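Clivora's Season Pass Wants 90 Days of Your Patience

Clivora, the co-op dungeon game from Leemans, is getting a season pass in April, and the announcement went out Thursday with the usual trumpets. I've read it three times now and I still have questions.

The pitch goes like this. You pay 3000 crystals up front, the pass runs 90 days, and if you reach the last tier you earn your 3000 crystals back. Leemans calls this "a pass that pays for itself." Maybe it does, for people who play every night. The post says there are 400 tiers. It doesn't say how much experience each one takes, or whether they get steeper as you climb, and those are the two things anyone would want to know before spending a cent.

We've been through this with Clivora before. The Bruvdale expansion was sold on its "living town," and what we got was a blacksmith who says the same four lines and a market that closes whenever you have something to sell. I liked the Bruvdale boss fights, the bell tower one especially. But the town was the part on the poster. 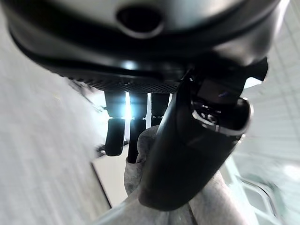 Gray housing, black band, mesh panel underneath.

Back to the pass. The free track gets a reward every tenth tier, and going by the preview list most of those are banners and portrait borders. The paid track has the new Wutetti armor sets, which do look good in the trailer. Trailers are cut by people whose job is to make armor look good. I'd like to see the cape on a regular character standing in a regular hallway before I call it worth anything.

There's also the matter of the weekly challenges. Leemans says missed weeks can be made up "in most cases," and then moves right along to a paragraph about emotes. Which cases? If you go on vacation for two weeks, is the last tier out of reach? Somebody asked in the replies and got a heart emoji from the official account.

I'm not telling anyone to skip it. The combat in Clivora is still some of the best you can get with three friends and a free evening, and the new Wutetti dungeon is open to everybody, pass or no pass. Play that first. The price will be the same in week three as it is on day one, and by then players will have posted how long the first fifty tiers took them.

If Leemans puts out the experience numbers before launch, we'll run them in the next issue.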